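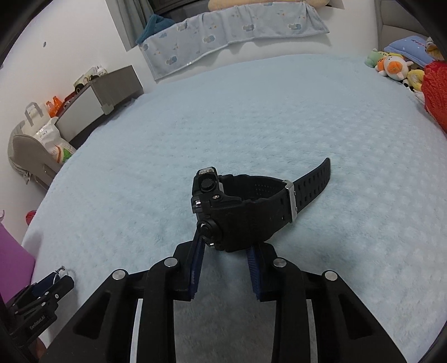

Bench notebook, hand-held grippers. May, afternoon session, written up the same evening.

Fault: jaw slip on closed hold. Objects so far affected: the black wristwatch and the silver bangle. Ring not tested properly yet.

Corina logged it first, in the Gumilitz set, as "operator error, grip relaxed". I don't believe that and I said so. Three of us have had it now with three different hands, and Hauke has the steadiest grip of anyone who has picked these tools up. If he is relaxing without knowing it then so is everybody, and we should call it a design fault anyway.

What happens, as best I can put it: you close on the object, lift, hold. The log says closed, the width reading is flat, your fingers haven't moved. Then the object goes. With the watch it rolls, case side first, and the strap ends up lying across one pad. With the bangle it simply drops. The width trace shows nothing at all until the thing has already gone, and then you get a small step inwards as the pads close up the gap. So the trace is telling us about the drop after the drop. I would not call that a sensor.

Hauke's theory is the pads. The blue ones are ribbed and the ribs run the same way on both sides, so a thin smooth wire can find a groove and slide along it. Fair enough for the bangle. It doesn't explain the watch, which has a rubber strap and enough lumps on the case to catch on anything. I asked him to explain the watch and he said "weight", and went to make tea.

Corina's theory, second version, is that the bedspread is to blame. It is soft and dimpled, so the object is never sitting where you think it is when you close, and you pick up a bad hold that looks like a good one. I like this better than the first version. It would also mean that a good part of what we recorded on hard tables at Nadow flatters the tool, and I can see why people would prefer not to hear that. 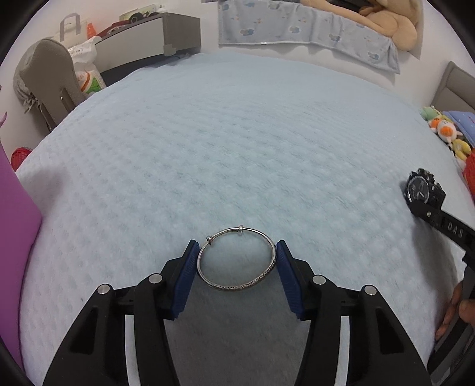 The bangle is worse on its thin part than on the thick engraved part. I did both, same hand, same tool, and tried not to favour either. On the thick part it stayed put every time I tried it. I don't trust that yet, having wanted it to be true.

Things I checked and can mostly rule out:

Pins. All four on my tool turn freely and none has walked out. Put a drop of oil on them last week, which Hauke thinks was a mistake and may be right about.

Pads dirty. Wiped both with alcohol, let them dry, no change. There was fluff from the bedspread in the ribs, though, and it came back within a few picks. Keep an eye on this.

Spring. Janssen replacement against the original, swapped over and back. The Janssen one feels stiffer in the hand. Couldn't see any difference in the trace, and the watch still rolled.

Software. Monska's filter smooths the width over 300 ms. I turned it off. The trace got uglier and still showed nothing before the drop. So the filter isn't hiding the slip, which was my own favourite and I'm a bit sorry to lose it.

Not ruled out: play in the inner links. Push sideways on a closed jaw and the pads lean towards each other at the tip. If they lean under load, contact is along one edge at the top of the pad and the rest is doing nothing. That would cover watch and bangle both. It also fits the flat trace, as the width is read down at the linkage and knows nothing about the tips. Hauke says they are meant to lean a little. Meant by whom, and how little, he couldn't tell me, and the drawing gives no figure.

About the data. There are 400 clips in the Gumilitz set and 39 of them carry Corina's "operator error" tag. I want that tag taken off before anyone trains on them. It states a cause we haven't shown. "Dropped during hold" is all we know. She agreed, without much joy, as it means going back through by hand.

The summary sent round this morning says the grip is "reliable on household items". On what evidence? The 3000 closures on the durability rig were done on a rubber block. A rubber block is not a bracelet. I have asked for the sentence to be removed and had no answer by six o'clock.

To do:
Feeler gauge between pads, jaw closed, unloaded and then loaded. Both tools.
Smear of ink on one pad, close on the bangle, look at the mark.
Repeat bangle, thin and thick, on a hard table. Hauke to do it, without being told what I got.
Ring, properly this time.
Ask Janssen for the link tolerance in writing.

Added later: Hauke has read this and wants it noted that he still thinks it's the pads. Noted. He can cut a flat pair and we'll try them after the gauge work, not before, or we'll have changed two things at once again.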